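Kategorie: Arbeit & Technik

Wäsche falten fürs Protokoll: Was der neue Kollege bei Wovine verändert

Als ich im Oktober morgens um halb acht bei Wovine reingeschneit bin, war der Kaffee schon fast alle und die erste Tour längst unterwegs. Der Wäsche- und Haushaltsdienst holt Kleidung nicht nur ab, sondern faltet auf Wunsch auch direkt bei den Kunden zu Hause, also auf dem Bett, auf dem Sofa, wo halt Platz ist. Und genau diese Arbeit soll in Teilen automatisiert werden. Ich wollte wissen, wie das bei den Leuten ankommt, die bisher alles mit den eigenen Händen gemacht haben.

Der Plan geht so: Sechs Beschäftigte falten seit dem Sommer einen Teil ihrer Schicht mit einem Handgreifer. Die Firma Drodeck wertet die Aufnahmen aus und bringt damit einem Roboterarm bei, wie man mit Stoff umgeht. 3.315 Faltvorgänge sind bisher zusammengekommen, angepeilt waren für diesen Zeitpunkt 3.000. Die Truppe liegt also vorn, und darauf ist man im Büro hörbar stolz!

Darcy Wihongi ist von Anfang an dabei und hat mir beim Frühstück ziemlich offen erzählt, wie es ihr damit geht. »In der ersten Woche hätte ich das Ding am liebsten aus dem Fenster geworfen«, meinte sie. Einen Pullover lege sie normalerweise zusammen, ohne überhaupt hinzusehen, mit dem Greifer müsse sie sich jeden Handgriff neu überlegen. Inzwischen klappe es besser, nur Kinderzimmer seien immer noch eine Geduldsprobe (viele kleine Teile, und jedes fällt anders).

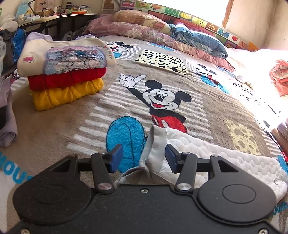

Falten mit dem Greifer auf der Micky-Maus-Decke, links der Stapel mit den Pullovern.

Geändert hat sich vor allem der Tagesablauf. Wer mit dem Greifer arbeitet, schafft weniger Körbe, und anfangs blieb der Rest bei den anderen hängen. Das gab Ärger, und zwar nicht zu knapp. Seit ein paar Wochen werden die Greiferschichten deshalb getrennt geplant, und für jeden Monat im Projekt gibt es 400 Euro Zulage. Darcy findet das fair, hätte sich die Regelung aber gleich zum Start gewünscht. Ich ehrlich gesagt auch, wenn ich mir vorstelle, wie die Stimmung in der Umkleide vorher gewesen sein muss.

Später soll der Arm in der Betriebshalle die einfachen Stapel übernehmen, Handtücher zuerst, danach Shirts. Die Hausbesuche bleiben nach jetzigem Stand Menschensache. Wovine hat zugesagt, dass wegen des Projekts keine Stelle gestrichen wird, schriftlich allerdings nur bis zum Ende der Testphase. Was danach kommt, beschäftigt hier viele, auch wenn beim Kaffee lieber über Handgelenke geredet wird: Einige klagen über Ziehen im Unterarm, und Drodeck will einen leichteren Griff liefern.

Darcy hat sich für die nächste Runde trotzdem wieder eingetragen. Um acht musste sie los, zwei Familien standen noch auf ihrer Liste.

Zuletzt aktualisiert: Oktober, 16:40 Uhr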